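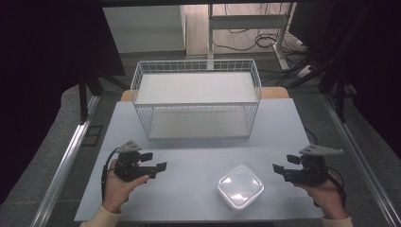
Figure 1. Handheld grippers, wire basket and lidded container on the work table.

4.2 Does the checklist do anything?

Our group was asked to adopt the Mikivex good practice checklist for handheld gripper work and report on how it held up. It has 22 items. I went in doubting it and I still doubt most of it.

Item 3 says the work surface must be "free of distracting objects." It never says what counts. A basket with a board laid in it is either a distraction or the whole point of the task, depending on who reads the rule. Jui-lin Fang and I marked the same 20 setups separately and disagreed often enough that we stopped trusting our own marks.

Item 7 covers cables. It asks that they be "managed," and a cable looping off the back of a gripper passes if you are generous. What about cables on the floor behind the table? The checklist only talks about the table. I would have put the floor first, as people walk on it.

Item 11 is the one I'd keep. Both grippers start with the jaws facing inward and slightly open, and the person says "ready" before moving. It is easy to follow and easy to check.

The Trikumley lab guide claims that using a list like this gives "cleaner data." We looked for the evidence and found one table with no method behind it. Our own set is 1,442 recordings, and we only scored 300 of them against the list, so we can't claim much either. Clear plastic containers gave us trouble in scoring whether or not every box was ticked, and no item mentions see-through objects at all.

Msimang's review of our December draft said we were too hard on the authors. Maybe. But a rule that two careful people read two ways needs rewriting before anyone calls it a standard. We have sent wording changes for items 3 and 7 and are waiting for a reply.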